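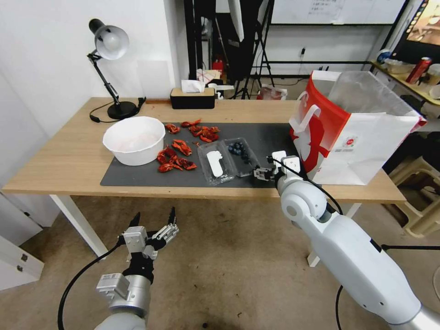 Keeping a Home Language in Daily Use: Household Tips for Families

Traltden Office of Community Languages
Updated 08/08/2019

The following tips are provided for households in which a language other than English is spoken by at least one adult. They were collected from nearly 80 families who attended the Office's evening sessions at the Semeniuk Branch Library, and were edited by Ostap Horobets of the family programs desk. Families may use them in any order.

In the kitchen

Label shelves, drawers and canisters in the home language. Write the label by hand in large letters, in the script that is normally used for the language, and place it at the eye level of the youngest reader in the home. Painter's tape holds well on most cabinet doors and comes away cleanly. Paper labels near the stove should be covered with clear tape, or steam will lift them within a week or two.

If the language marks gender or uses an article, write the article on the label as well. Children who learn the bare noun first often find it hard to add the article later.

Replace labels when they are no longer being read. A label that has been on the sugar jar for a year has become part of the jar. Many families move from single words to short phrases at that point, such as "close the lid" or "we are almost out."

Keep the shopping list in the home language. Post one sheet on the refrigerator and ask everyone to add to it, including those who must ask for a spelling. Where a product has no common name in the home language, agree on one as a family and use it consistently. Loan words are acceptable. A list that is half in English is still a useful list, and corrections should be kept for another time.

Packaged foods offer a simple exercise for children who are starting to read. Ask the child to read the English label aloud and then tell an adult in the home language what the package contains and how it should be stored.

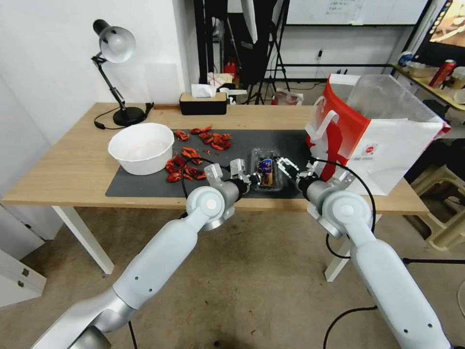
Clear clamshell package with a dark blue and purple label.

Recipes and measurements

Older relatives often cook without written recipes. Sit with them while they prepare a dish and write down what they say in the words they use, including terms for "a handful," "until it is done" and similar expressions. Do not convert the amounts while writing. A second copy with cups and spoons can be made later and kept behind the first.

Recipe cards last longer in plastic sleeves. Record on the back of each card the name of the person who gave the recipe and the town or region the person comes from, as the name of a dish may differ from one village to the next. Pencil is preferred to ballpoint for cards that may be handled with damp fingers.

Regional differences will come up, especially in homes where the grandparents come from different areas. Both words should be written down. The Office does not advise families to settle on one form as correct.

At the table

Choose one meal at which the home language is always used. Breakfast is suitable for families with small children, when the talk is short and much the same each day. Families with teenagers have generally reported better results with a weekend meal. The arrangement should be explained to guests ahead of time, and someone should be ready to interpret for them.

When a child answers in English, repeat the answer in the home language and continue the conversation. Stopping the meal to request a full repetition tends to shorten the child's next answer.

Around the home

Notes left for family members are good practice in reading. Leave them by the front door, on the bathroom mirror or inside a lunch bag, and keep them to a sentence. Chore charts may be written in the same way. Verbs for household work (to wring out, to sweep under, to hang up) are seldom taught in classes and are among the first to be lost.
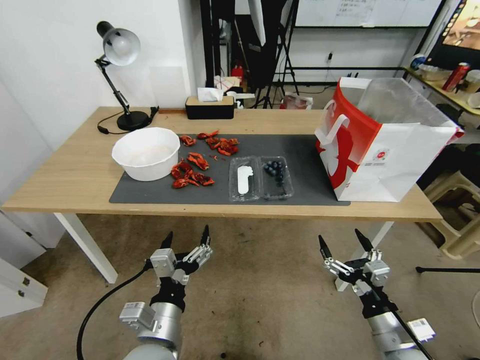
For the same reason, name the action aloud when working alongside a child at the sink, the ironing board or the workbench. Tools deserve particular attention. Many adults who speak a home language well know the words for hammer and saw but have never learned the words for washer, level or drill bit. The Office's Monico word sheets cover common hand tools and cleaning supplies, and blank sheets are available for languages not yet included.

Set the radio or a music player in the room where the most work is done. Background listening does not replace conversation, but it keeps the sound of the language present in the home, and songs supply phrases that children will repeat.

Storing family papers

Letters, school notebooks and handwritten recipes in the home language should be kept flat, in a dry closet on an inside wall. Basements and attics are not suitable. Remove rubber bands and metal clips before storage. If an item is to be displayed in the kitchen, hang a photocopy and put the original away.

Materials and inquiries

Word sheets, blank label strips and card sleeves may be picked up without charge at the Office, 513 Jidamska Street, Room 2. Requests for materials in a language not on the current list should be made in writing and should state the script required. Sessions for families resume in October at the Semeniuk Branch Library. Children are welcome to attend with an adult.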